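Search this site
Enter keywords
Go

About the Robotics Program at Kalerstead School

4 min read

The Robotics Program at Kalerstead School is open to all students in the upper grades. It consists of an elective class, taught during the school day, and a club that meets after school in the same workshop. Students may enroll in either one or both. No earlier experience with programming or electronics is required.

The program was founded by Ajith Krishnan, who continues to direct it and teaches the elective. Innes Dow joined the faculty to lead the mechanical design course, and Tiina Kuusisto oversees programming and data work. Skye Geddes coordinates the club and is the first point of contact for families.

Our Work

Students in the program study manipulation, the branch of robotics concerned with picking up, holding and placing objects. The faculty chose this focus because it can be taught at a tabletop and asks for careful work in both design and code. A student who has spent an afternoon trying to get a machine to lift a paper cup without crushing it has learned a good deal about force, friction and patience.

The main project of the year is Clilico, a hand-held gripper tool with a camera. A student carries out a task with the tool - stacking, sorting, setting out cutlery - and the recording is later used to teach a robot arm the same movement. Teams are responsible for their own gripper from the first drawing to the last recording session. They also keep a written log, which is graded together with the finished tool.

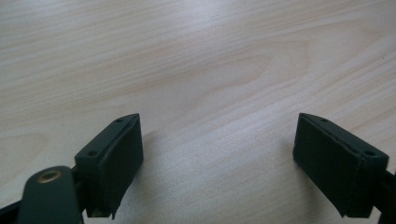
Recording sessions follow a fixed procedure. Each team agrees on a task and writes it down in plain language before anyone begins. One student operates the tool, one keeps the log and one resets the objects between attempts. Roles rotate every session. Last year the club completed 800 recorded attempts, of which the students themselves rejected 82 after review. The rejected attempts are kept on file and discussed in class, and new members are asked to study them during their first weeks.

Competition

Kalerstead enters the Tondden Challenge, a regional competition for school teams. Teams of four complete a set of table tasks before judges and then answer questions about their design. Arlindo Quintana, a former student of the program, now returns each season to help teams prepare for the interview portion. Selection is based on attendance and the quality of the log. Students who are not selected for a competition team take full part in building and testing.

The club also holds a yearly exchange with the robotics class at Brandão School. The two groups trade design files and attempt to build each other's grippers from the written instructions alone - an exercise that has done more for the quality of our documentation than any lecture.

Joining the Program

The elective is chosen through the regular course selection form. The club accepts new members in September and has room for 50 students. Applications for the coming school year close on Fri 21 July. A short statement of interest is required, and a parent or guardian must sign the workshop safety agreement before a student's first session. Safety glasses and tools are provided by the school.

Families who wish to visit the workshop may arrange a time with Skye Geddes through the main office.

Related pages
Upper Grades Course Guide
Workshop Safety Agreement
Tondden Challenge: Notes for Families
Exchange with Brandão School
Clubs and Activities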